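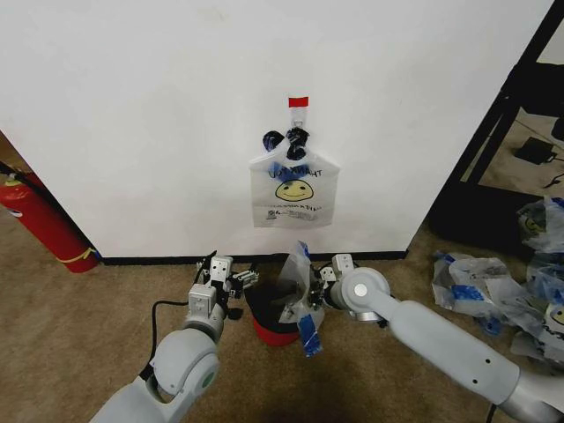 A plastic bag with a yellow smiley face hangs from a white adhesive hook.

What the Clerk Wrote Down

The family name on Shamim Kiani's business card is one that her great-grandfather would have known. The name on the sign outside her shop in Custavstead, Gristance, is one that no family anywhere seems to have used before 1616.

Kiani makes name prints. A customer picks a surname, she looks into where it came from, and the result is lettered by hand on heavy paper with a short note on its meaning underneath. She has been doing it for nine years. Gristance is the name she picked for the business after finding it in a parish register, entered once, beside a baptism, and never again.

"It was probably a mistake," she says. "The clerk heard something and wrote what he heard. The next child in that family is down under a completely different spelling."

Mistakes of that kind make up a good part of her work. People come in expecting a surname to have one meaning, the way a first name does in a baby book. Many surnames have two or three possible roots, and some have none that can be traced. A name ending in "-stead" most likely points to a farm or a settled place. A name ending in "-son" is usually easy. A short name with a common sound can come from four languages at once, and the only way to choose between them is to find out where the family was living when the name was first written down.

Kiani keeps a card file of every surname she has researched. There are 251 cards in it now. Each has the spellings she has found, the earliest date, the place, and a line at the bottom that says either "settled" or "open." She won't letter a meaning for an open name unless the customer agrees to the word "perhaps."

Some don't. One man wanted Tenine done as a wedding present for his daughter, with the meaning "keeper of the tenth field." He had seen it on a website. Kiani spent two weeks looking and found no field, no keeper and no record older than her customer's own grandfather, who had shortened the name from something longer when he opened a bakery. She offered to letter the bakery story instead. He thought about it over a weekend and said yes.

Names that came from titles or trades bring other problems. Shaikh is one she gets asked for often, in several spellings. The word is Arabic and was used for an elder or a respected teacher, and it became a family name across a wide area, so two customers with the same name may have no relatives in common. Kiani letters it in English and in Arabic script side by side. She took classes for the script and still pays a calligrapher to check every piece before it leaves the shop — a dropped dot can turn one letter into another.

The checking is slow, and it shows in the prices. A plain print with no research costs less than a dinner out. A full one, with the register entries copied and dated, takes up to a month. Orders are heaviest in April, ahead of the wedding season, and she stops taking new ones when the calendar on the back door is full.

She doesn't sell coats of arms. People ask every week. Arms were generally granted to a person and passed down a line, she explains, so sharing a surname with someone who had them doesn't mean much. A few customers leave at that point. Most stay and look through the sample book, where the oldest page is a practice alphabet with the Q in the wrong place.

Her own surname took her longer than any other. She has filled both sides of the card and started a second one. The line at the bottom still says "open."

Anyone planning to visit should bring whatever they have on paper: old letters, a ship's list, the flyleaf of a family Bible. Spellings that look wrong are the ones she wants to see first. The shop is closed on Mondays, and research requests can be left in the box by the door with a phone number and the name printed in capital letters.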